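Subject: Re: [homecanning-books] Cataloging the community cookbooks, where do I start?
From: Renata Grabowska
To: the Stesevden Cookbook Swap list
Date: Apr 7, 2022

Hello Orlando, hello all,
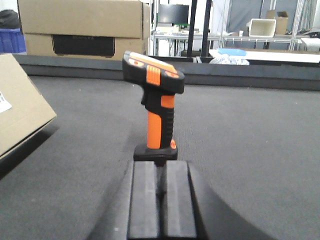

Oh, I am so glad you asked this on the list and didn't just write to me privately, because I have been wanting to talk about cataloging church and club cookbooks for ages and my family has stopped listening!

Orlando Ayala wrote:
> I have inherited my aunt's cookbooks and there are far more of them
> than I thought. Mostly spiral bound things from churches, garden
> clubs, a fire company, one from a bowling league. Hardly any have
> an ISBN. Some have no date. One has no cover. I want a list I can
> search so that I stop buying ones I already own, and so that I can
> find the pickled beet recipe without opening every single book.
> Do I type it all in by hand? Is there a right way to do this?
> And what do you all do about the loose clippings?

First, a bowling league cookbook! Please tell us more about that one. I have never seen one and I want to know if there is a chapter on nachos.

To your questions. No, there isn't one right way, but I can tell you what I did with mine. I have 859 in the list as of this morning and I started exactly where you are, with boxes in the hallway and a spouse stepping over them.

I use a plain spreadsheet. I tried a proper book program for a while and it was lovely for the books with barcodes, and then I would get to "Our Favorites, Second Printing" and it would offer me six other books called "Our Favorites" and none of them mine. So, a spreadsheet. My columns are title exactly as printed, group, town, state, year, printer, binding, pages, shelf, notes. That's it. I had 28 columns at one point (I had one for the color of the plastic comb, I am not proud) and I got through one box in a month. Once I cut it down I flew.

For the year, look in the ads. The local ads at the back are the best part of these books anyway. Phone numbers with letters in them, a bank that changed its name, a car dealer showing off the new models. If all I can get is a guess I put a "c" in front and move on. Mateja has a much better method than mine using the printer's order numbers, and I hope she'll write it up for us (Mateja, hint hint). The Kornton books in particular seem to follow a pattern, she showed me last August and I came home and fixed twelve of my dates that same night. I'd had one of them wrong by a good 20 years!

For a book with no cover, try the introduction first, then the names. If the same three surnames turn up on every page you can usually work out which town. I had a coverless one that drove me up the wall until I noticed that four different women had given a recipe for the same poppy seed roll and one of them had written "as served at the Olszewski hall." Ten minutes in the old newspapers and I had it. I shouted so loud that the dog left the room.

Now, finding the beets. I do not type in every recipe and I would beg you not to start down that road. What I do is flip through and put the standouts in the notes column. So the notes for one book might say "pickled beets p. 109, green tomato mincemeat, two kinds of chow-chow, strange aspic." When I want beets I search for beets. I miss some, sure. I also find things I'd forgotten, and that makes up for it.

One warning on the canning chapters, and the regulars can skip this part because you've heard it from me before. Old instructions are wonderful to read and plenty of them are not safe to follow. Paraffin on top of the jam, green beans in an open kettle, all of that. I mark those "read only" in the notes so that whoever gets my books next will know. Then if I want to make something like it, I look for a current tested recipe with the same flavors.

Clippings! Everyone does this differently. I leave them in the book if they were in the book, because where a person tucked a thing tells you something. But newspaper will brown the page it sits against, so I slip each one in a clear archival sleeve first and put it back. Lech takes his out and keeps them in a binder with a note of which book and page they came from, and his books close flat, so he may be the smart one. Rusty paper clips come out either way. So do rubber bands, before they melt onto something.

Handwriting in the margins goes in my notes too, word for word. My favorite so far is beside a fruitcake: "Made for Harold's mother. Never again." I would not trade that for a clean copy.

If it would help, I can send you my spreadsheet with the rows emptied out, or with a page or two left in so you can see how it looks filled. Do one box before you decide you hate it. And copy the file somewhere else every time you stop for the day, please, Jarosław lost a whole winter of typing when his laptop died and he still goes quiet when it comes up.

Also, I have a double of the Boster Garden Club book, the green one, some splashes on the cookie pages but all there. Free to anyone on the list who'll pay the postage. Orlando gets first pick if his aunt didn't have it already!

Happy sorting,
Renata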